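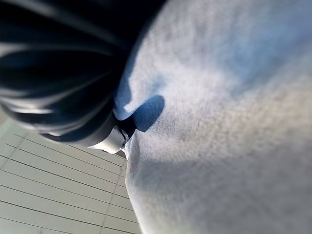 Laundry gripper demo at Inholm: my notes from the open afternoon

If you've been reading our equipment pages for a while you'll know I'm a sucker for anything that picks up clothes, so when Nathalie Gagnon asked who fancied the Inholm open afternoon in August I had my coat on before she'd finished the email. The kit on show was the Wernemeo gripper, and I got far closer to it than I expected to (nose practically on the fabric, sorry Frans!).

What we liked

The fingers are dark and glossy with ridges along them, and the bit that touches the cloth is a small silvery tip. Soft grey knit is a rotten thing to grip, it bulges and folds wherever it likes, and I asked about that straight away. Frans Verstraete, who ran the demo, reckons the trick is to come in at the side of a fold and leave the middle alone. I've tried it since on my own jumpers with two fingers and I think he's right.

What they use it on

Mostly tops and shirts, lifted from wherever people really drop them at home, so sofas, beds, the backs of chairs. Dale Després wanted to know about jeans and got a long answer about seams that I didn't quite follow! 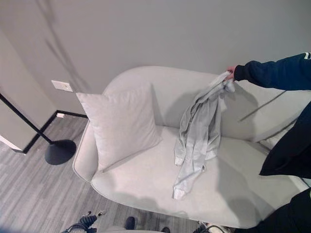
Kowalchuk Home Robotics Club – Equipment Reviews

I loved that they'd gone for a proper living room feel, with a pale grey loveseat, a cushion and a black floor lamp. Grey shirt, grey seat, grey wall... you couldn't pick a meaner colour scheme for a machine that has to find an edge. Holding a shirt up by its gathered top with a sleeve trailing over the seat is how I do it too, so no marks lost for style.

Worth knowing before you ask for one

Tips are sold in packs of 2 and the spare part number is 323. Garnet Campbell has our order form, so tell him if you want to share a pack. It won't fit the older Stamanov wrist without an adaptor, and Frida Vigfúsdóttir is checking whether ours counts as older. Doors for the next open afternoon are at 2, bring a jumper.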